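Teltosex Handset Returns - Bench Inspection Checklist
Prudcombe Service Centre, Angelovski Mobile Repairs
Date of inspection: 11 January 2026
Inspector: Doina Berisha
Countersigned: Leszek Zawadzka

1. Outer casing and rear glass
Result: Pass
Comment: Light scuffing near the charging port. No cracks to the lens cover.

2. Battery condition
Result: Refer
Comment: Maximum capacity reads 70 per cent. The rear panel sits slightly proud along one side. The handset must not be charged until the cell has been replaced.

3. Charging port and supplied cable
Result: Pass
Comment: Port clear of lint. The cable sheath is sound at both ends.

4. Display and touch response
Result: Pass
Comment: Brightness tested at 100 per cent. One faint mark in the lower corner, already noted on the customer's form.

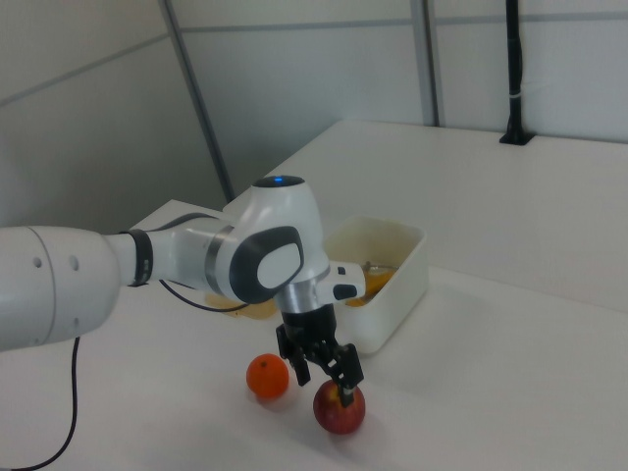

5. Camera modules
Result: Fail
Comment: Two of the four rear cameras do not focus at close range. Ms Petek has asked that the full module be ordered from Morkport, as single parts are no longer stocked.

6. Water seal
Result: Not tested
Comment: To be carried out after the battery has been fitted. A new seal is required in every case where the rear panel is lifted.

7. Customer data
Result: Pass
Comment: Device locked on arrival and left locked. SIM card returned in a signed envelope.

Further action
Item 2 is to be completed before any other work begins. Swollen cells are to be placed in the metal store - not in the general waste - and entered in the log by the person removing them. The present version of this form applies until July.

Queries should be addressed to Ho-yin Sin, Returns Desk.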